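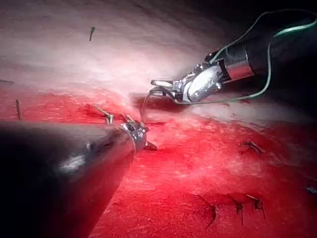 Group notebook > Surgical bench > Visits and demonstrations

July 2019

Entry for the open day at Kastosberg. I write it the same evening and finish it the next morning, so the order is not perfect. Heloísa has promised to correct my English and she may add her remarks between the lines.

The visitors came in groups of nine, with a pause between the groups to change the needle and let the operator rest the hands. The list at the door had 53 names at the end. In June we had planned for 40, so the badges were finished before lunch and the last groups went in with paper stickers. Next time print more badges.

Set-up. Both arms on the bench, needle driver on each, wrist cameras on. The console stood behind the glass, the big screen in front of the chairs. We put the wrist view on the big screen and the overview on the small one. I was against this at first, I thought people would feel sick from the movement. It was a good decision and I was wrong. When they saw the jaws so near and so large they stopped speaking among themselves. With the overview they only see two black sticks and a red thing, and they look at their telephones.

Material. Meat with a pale layer on one side, bought the day before and kept in the cold room. Everaldo wanted to use the silicone pad, which is cleaner and always the same. But the silicone lets the needle pass too easily and it does not tear, so the visitors get a false idea of the work. We kept the meat on the bench across several groups and did not take away the old stitches. I like this for a demonstration. The visitors can compare an early stitch with a late one, and they ask better questions. The disadvantage is that old thread ends come between the jaws and the new thread. One time the left jaws closed on an old tail and Heloísa pulled on it for some seconds before she understood why the new loop did not move. The visitors did not notice, I believe. I noticed.

Thread. For the first groups we had the dark one, and later we changed to the green. Green is much easier to follow on the red, also from the last row of chairs. Please order the green for all future demonstrations. I have written it on the board by the store as well, under the Trivura order.

Operation. Heloísa did all the morning groups. The programme for each was the same: pass the needle by hand control, make the loop with the help of the software, tie by hand control, cut. The loop with help worked well when the tail was long. With a short tail it closed the jaws beside the thread and had to be stopped twice. Everaldo says that the tail estimate becomes bad when there is strong reflection from the wet surface — we had the ring lamp on full, for the visitors. I think he is right, but we should test it with the lamp on half before we write it in any report.

In the afternoon Everaldo took the console, and he let one visitor from each group try a single stitch. The rules we gave them:

No pulling with both arms at the same time.
If the thread is lost from view, stop and say so.
Foot off the pedal before you turn the head to talk.

The third rule was forgotten by almost everybody. A teacher from Toledo turned round to speak to her pupils with the foot still down, and the right arm moved sideways with the thread in the jaws. No damage. The stitch held, and she was very interested to know how much it could hold, so we let her pull on it with the spring balance. I did not write down the value, I am sorry. We must have a lock on the pedal before the next open day. I will ask at the workshop if they can take the head sensor from the old Vomlow console, which is only collecting dust under the stairs.

Questions I want to remember:

Can the surgeon feel the thread? (Not on our system. Heloísa explained how she looks at the tissue, if it lifts or becomes pale around the stitch. Good answer, we should put it on the poster.)

Does the machine do it alone? Asked in every group. We said each time that a person has control and the software helps with one part only. I am still not sure that the poster says this clearly enough. The word "autonomous" stands in the title in large letters, and I would like to have it out.

Why does the thread not stick to the jaws? It does, sometimes. We wipe the jaws between the groups.

Is it real meat? From the children, always.

Problems with the equipment. The left wrist camera lost its picture two times for a moment, both times when the arm was turned far in. I suspect the cable near the collar, because I could bring the fault back with my finger after the visitors had gone. It is not repaired. Do not turn the left wrist to the end until Everaldo has looked at it.

Cleaning. Meat away, bench washed, drivers in the enzyme bath and then dried. One of the needles was not on the pad when I put the box back. I found it later in the tray under the bench. The needle sheet is signed by me and by Heloísa.

To do:

- cable on left wrist camera (Everaldo)
- pedal lock, ask the workshop (me)
- new title for the poster (Heloísa, and I want to read it before it goes to print)
- lamp on half, five loops with short tail, same meat if possible
- recordings of the morning groups are on the bench computer, not yet copied. The sound is on, so cut it before we show them outside, there are children's names in it.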